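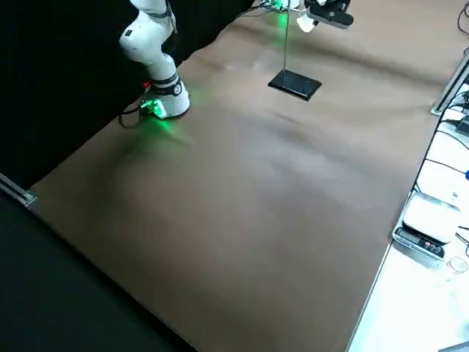 Teaching Two Arms to Help in the Chemistry Lab
Project report, spring term
Callum Inskip and Réka Fekete

When Réka and I were handed this project we both thought, rather cheerfully, that the robots would be the hard part and the chemistry would look after itself. We had chosen simple bench jobs on purpose, the sort of thing a first-year does without thinking: pass a dish, fit a funnel in its ring, put a small thing down where the next person can reach it. Our aim was to find out how many demonstrations a pair of arms would need before they could copy us, and whether it mattered who had done the showing.

All the driving was done by remote control, using a pair of small hand-held leader arms that we called Medve and Felus (Réka named them, and I was not consulted). You move the leader, and the big arm on the table follows. We recorded 64 demonstrations in the first fortnight, mostly on Monday afternoons, and threw away 15 because one of us had hesitated for so long that there was very little in them worth copying.

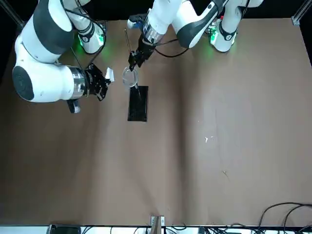 Working with both hands at once was much harder than we had expected. With one arm you can give it all your attention, but with two you find that whichever one you aren't looking at has begun to drift, and you have to bring it back without upsetting the other. The passing task was our worst for this. In one of those runs the left gripper has the round glass dish tilted just over the black mat, while the right one is holding out a small, flat white piece towards the middle, and keeping the pair of them steady took a good deal of breath-holding. We got better at it – Réka a lot sooner than me – once we agreed to move one hand at a time and say out loud which one it was.

The other thing we learnt was to begin every demonstration from the same sort of resting position. 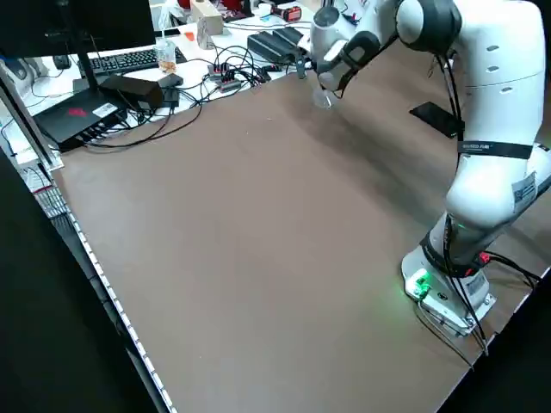
Before that rule came in, I would start wherever I happened to have stopped, and the trained policy picked up my bad habits very faithfully indeed. Afterwards we allowed ourselves 10 seconds of stillness at the start of each run, which felt like an age but made the recordings far easier to trim. By the time we packed up for our visit to the Porov group at Cistetitz we had 1,243 usable clips, counting each grasp and each release separately.

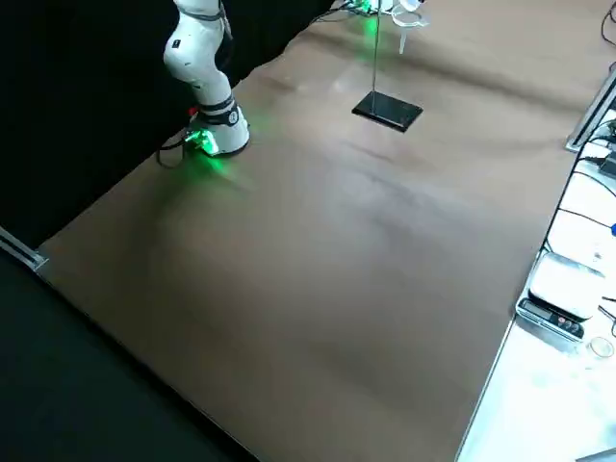
Funnels deserve a paragraph to themselves. We wanted the arms to learn to approach slowly from the side, and our early attempts at showing this were dreadful, as we kept coming in too low. Clear plastic is awkward to judge when you are steering from a distance, and the funnel in the ring clamp, with its narrow spout pointing down beside the rod, was no exception. Réka's answer was to line herself up on the metal rod first and only then think about the rim, and I have copied her ever since.

We would like to try the whole set again next term with someone new at the controls, and we are very grateful to everybody who let us have the bench for so many afternoons.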